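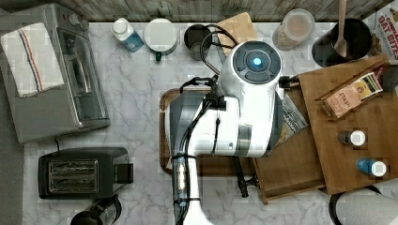
*Zanham 的机械臂伸在台面上方,右边砧板上躺着一盒 Stash 茶。*

2025年2月19日

先说结论,免得有人看到一半跑去下单:我没买,也没续试用。下面写的是为什么,还有几件它做得比我预想好的事,我尽量公平。

Zanham 这套东西卖的是“台面整理服务”。一条手臂,一个夹爪,装在厨房台面边上,每月付钱,它替你把茶包、调料、零食归位。国内的代理是 Ustico,在他们的体验厨房里可以预约上手,我去了两回,每回一下午。付费方案是押金 3000 元,月费 2000 元,签约前有 14 天试用。月费这个数字我盯着看了很久。请一位阿姨每周来两次,大概也用不了这么多,而且阿姨会擦灶台。

销售那边接待我的是 Rosalind Brannigan,人很客气,中文比我英文好得多。她开场就讲“它会学习你的习惯”。我问怎么学,她说头几天由后台的人远程示教,之后慢慢交给模型。我再问“慢慢”是多慢,她说因家庭而异。这个回答我在扫地机器人、智能门锁和空气净化器的柜台前都听过。

宣传册上列了 8 种“开箱即用”的任务,我挑了自己真正会用的来试:把小包装零食收进木格子里,把调料瓶挪到台面后排,把散着的茶包插回茶盒。其他的,比如“摆出待客茶盘”,我觉得属于给朋友看的,家里一年用不到两回。

零食那一项最顺。软包装有褶,夹爪好下手,提起来,横着走,放下。动作慢,慢到我有时间去倒杯水再回来看它收尾,但确实放进去了。换成硬纸盒就开始犹豫,它会停在盒子上方,挪一点,再挪一点,像倒车入库时旁边没人指挥的新手。有一次它好不容易夹住了,抬到一半又放回原处,屏幕上跳出“已完成”。我指给 Rosalind 看,她说任务判定的标准可以在设置里调。可以调,但默认就是错的,这让我对其他那些“已完成”也起了疑心。

调料瓶我本来没抱希望,结果还行。瓶子立着的时候它认得很准,倒着就要看运气。问题出在后排:台面靠墙那一溜本来就挤,它放第一个瓶子的时候规规矩矩,到后面就开始往别的瓶子上蹭。没打碎什么,可声音听着心疼。我家的后排只会更挤,酱油、米醋、蚝油、一堆我妈寄来的没有标签的辣椒罐,
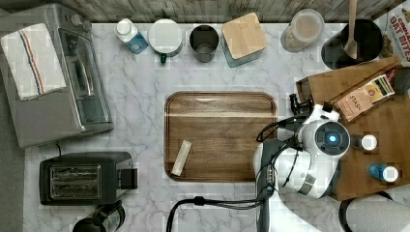 谁先谁后、哪个盖子松,全在我脑子里。这种知识要怎么“示教”给后台一位素不相识的操作员,我想不出来。难道要我录一段视频,讲解为什么那罐发黑的豆豉不能放在杯子旁边?

说到后台操作员,这是我最介意的一点。远程示教就意味着有人能看见我的厨房。合同里写了画面会“脱敏处理”,我把那一页来回读了好几遍,没有找到脱敏具体指什么,也没有写画面保存多久。Rosalind 答应回去问,过了几天发来一份英文 PDF,标题很长,里面关于保存期限的那一段写的是“在合理必要的时间内”。我做过几年采购,看见“合理必要”四个字,手就自动往回缩。

还有占地方。手臂的底座和它要扫过的范围加起来,等于划走了一大块台面。宣传册的效果图里台面长得像机场跑道,我家切菜的地方也就够放一块砧板加一只碗。装了它,我得先替它腾地方,它再来替我整理,这笔账怎么算都别扭。线缆也一样,图册上看着利落,到了现场黑线是一圈一圈绕在手臂外面的。我问清洁怎么办,油烟糊上去怎么办,得到的答案是“建议用微湿的布擦拭”。炒过菜的人都知道微湿的布对油烟有多大用处。

茶包那一项我和 Shuk-fan Lu 一起看的。她是我以前的同事,现在帮一家小茶室管后厨,对这东西的兴趣比我大,因为茶室每天打烊都要补茶包。第二回去的时候我把她也拉上了。

她提的问题比我专业。她不关心它能不能夹起一包茶,关心的是夹起来的那一包是不是她要的那种,插进去之后正面是不是朝外,下一包会不会把前一包顶歪。Ustico 的工程师调了一阵,它把茶包放进格子是没问题的,正反面就随缘了。Shuk-fan 当场拿手机计了时,然后自己动手插了一格,也计了时。数字我不写了,对机器不太厚道。 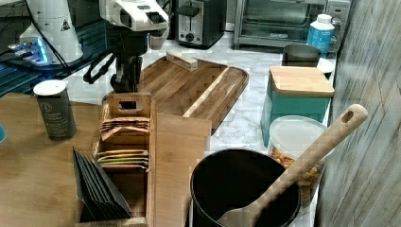 *茶包盒和砧板,夹爪从上方垂下来。*

不过她对另一件事评价不错:急停。她故意把手伸到手臂的路线上,它马上就停,也没有往前顶。试了好几次都是这样。停下之后恢复也简单,按一下就接着干,不用从头来。她说后厨里只要有人走动,这一条比什么都要紧,速度慢反而可以忍。我同意,这部分 Zanham 做得踏实,也确实看得出花了心思。噪音也小,我们在旁边正常说话,没觉得吵。

回来以后我顺手查了另外两家。Carurier 走的是一次性买断,机器便宜一些,但任务要自己编,社区里的教程参差不齐,有人晒成功视频,评论区一大半在问为什么自己的不动。Van Wyk 干脆只做商用,要先上门量尺寸,我填了表,到现在没人联系我。所以横向一比,Zanham 算是普通人真能碰到的那个,这点得承认。只是“能碰到”和“值这个价”之间还隔着好大一截。

有读者在上一篇底下留言说我对新东西太苛刻,早期产品总得有人先用。我没意见,愿意先用的人请便,我也爱看你们写的体验。可早期产品就该按早期产品收费,宣传页上也别写“从此告别杂乱台面”。我在体验厨房待了两个下午,走的时候台面比我来的时候乱,当然有一部分是我们自己翻出来的。

如果你还是想试,有几条给你参考:

- 试用那 14 天从安装当天算起,而头几天基本都在示教,自己能用的日子没有看上去那么多。签之前让他们写明从哪天起算。
- 押金退还的条件在合同附件里,正文没有。附件要主动要。
- 带自己家的瓶罐去体验厨房,别用他们摆好的。我第二回带了两个辣椒罐,当场就看出差别了。
- 问清楚“已完成”是怎么判定的,最好让他们当面演示一次失败。

月费要是哪天砍到一半以下,再把画面保存的期限白纸黑字写出来,我会重新考虑。Rosalind 说 10 月会有新版软件,茶包的朝向问题在修复清单上。到时候如果 Shuk-fan 还愿意陪我跑一趟,我再来更新这篇。

留言里问安装要不要打孔的:体验厨房那台我没看到底下怎么固定,他们口头说不用,我没核实,你们自己问清楚。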